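Loltis rental apartment, check before new guests
Date of check: 3rd October
Form 3486, filled in by the owner's side

1. Entrance door and lock
OK. The key turns well. I put two drops of oil in the lock in February and it still goes easy.

2. Smoke alarm, hallway
OK. Test button pressed, the sound is loud. Battery is from Flulitz, and I wrote the change date on the back of the cover.

3. Fire extinguisher
Needs action. The pressure is in the green part, but the service label from Ciobanu is too old. Please order the service before the next guests.

4. Kitchen, storage and surfaces
OK with comment. Plastic boxes must be washed by hand, not in the machine. Do not put them near the stove.

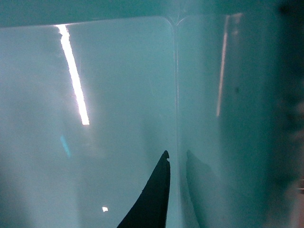 5. Gas hose and valve
OK. I made the soap water test on both ends and no bubbles came. The hose must be replaced next February at the latest.

6. Electric panel
Needs action. The meter shows 3399. The breaker for the bathroom is without a name, please write it. The test button on the safety switch works.

7. Water heater (Molteo)
OK. No leak at the bottom. It was set too hot for children, so I made it lower.

8. Shelves and furniture
OK with comment. The high shelf in the bedroom must be fixed to the wall with two more screws. I tried to move it by hand and it moves a little.

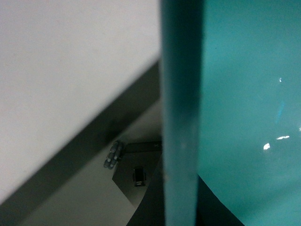 9. Windows and balcony
Not OK. The handle of the bedroom window does not close fully. The repair shop asks 400 for the new handle with work, and I think we should accept. Until then keep this window locked and the key in the drawer.

10. First aid box
Bandages are enough. The burn cream is missing.

Next check: after the window repair, points 3, 6, 8, 9 and 10 only.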